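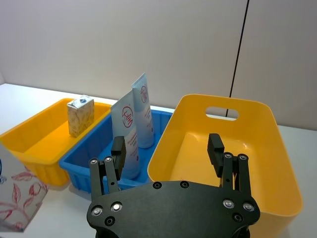
Care of the two-arm sorting cell at the Natmont workshop begins with the grippers. Before the first run of the day, the operator should open each gripper fully and wipe both finger pads with a dry, lint-free cloth. The pivot screws at the base of the fingers are checked next with a hand driver. They should be snug; a pivot that is too tight makes the fingers close unevenly. Bins are then returned to their usual order, with the blue tray between the two yellow ones. Tubes stand cap-down in the blue tray, so that the pads meet the wider part.

Pads are to be replaced after 400 hours of use, or sooner if the surface has become shiny. Grerkix supplies them in packs of 3. New pads should be run at low speed for some 200 picks before normal work resumes.

Cables require the same attention. Leave enough slack at the wrist for a full turn in either direction, and secure the cable well behind the moving joint. Ties should be finger-tight – a crushed cable often fails weeks later. Power must be off at the wall before any connector is opened.

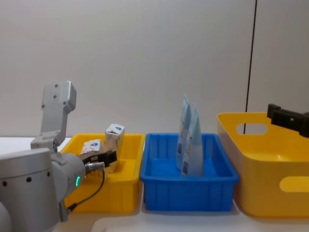 Rebane wrote in to recommend marking each pivot screw with a thin line of paint across the head and the metal beside it, so that a loose screw shows at a glance. The Pandale site has used the method since January and reports no difficulty, provided that the old line is removed whenever a screw is reset.

Completed checks are entered on Form 46, which is kept with the spare pads.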